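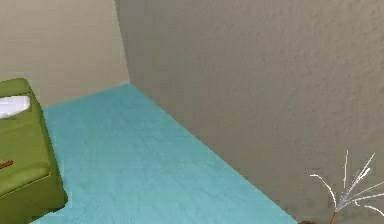

4/15/20

I have been meaning to write this down for weeks, mostly for my sister, who keeps asking how the business with Mum's home help was sorted out and then has to ring off before I get to the end of it. So put the kettle on, love, because I am going to tell it properly.

You will remember that Mum has had a carer in the mornings ever since her hip, and that the council paid for most of it. Then in March a letter came from the Clandholm office to say that her care had been "reassessed on the basis of information held" and that from the next month she would be expected to pay the whole of it herself. No visit, no telephone call, only the letter and a leaflet with a smiling couple on the front. Mum put it behind the clock and said nothing for four days (you know what she's like).

When I did get hold of it I read it three times and still couldn't tell you what it meant. The nub of it was a sum of £2,931 which the council said she had in savings and hadn't told them about. Well! Mum hasn't hidden so much as a biscuit in her life. It took me an evening on her bedroom floor with the shoeboxes to find out where that figure came from, and it was the funeral plan. She had paid into it with Rokell for years, and somebody had written it down as an ordinary savings account.

I rang the number on the letter and I was number 37 in the queue. I stayed on, and did the ironing, and when I got through a very young man told me I needed to put it in writing. So I wrote. Back came a form, and the form ran to 37 pages, which made me laugh out loud in the hallway, and then I had to sit down for a bit.

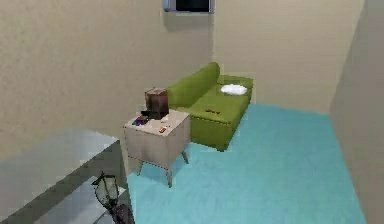 The form wanted to know all sorts. Whether she could cook a meal, whether she could cook a meal safely, whether she had ever owned a caravan. I did a few pages each night after tea and read her the questions over the telephone, and she answered them at great length, with a good deal about Dad and the allotment that I left out.

Where I got stuck was the part about asking for a review, and for that I have to thank Driss El Idrissi at the advice centre on Blackwood Road. The centre has its doors shut at the moment, of course, but he is answering calls from home, and he stayed on with me for the best part of an hour while his little girl practised the recorder in the next room. He told me to send a copy of the plan itself with the page about cashing it in marked, to ask for the review in plain words in the very first line, and to keep a note of every call with the name of whoever I spoke to. I'd kept no notes at all up to then. I have a whole exercise book now.

It went off by recorded post on a Friday, and I fretted all weekend that I'd missed a signature. The reply came quicker than I had dared hope, only 2 short paragraphs, and they have agreed to take the plan out of the sum and put her payments back to what they were before. There is still one week they charged in full which they say is "being looked into", so the exercise book is staying on the kitchen table.

Meanwhile the carer, bless her, never missed a morning through any of it. She comes from an agency called Ulero and she wears her mask and her apron and shouts the crossword clues through from the kitchen. Mum says she is better at it than I am, and I dare say she's right.

I'll ring you on Sunday about the missing week. If you come across any of the old Rokell statements at yours, the ones with the green stripe, please don't throw them out.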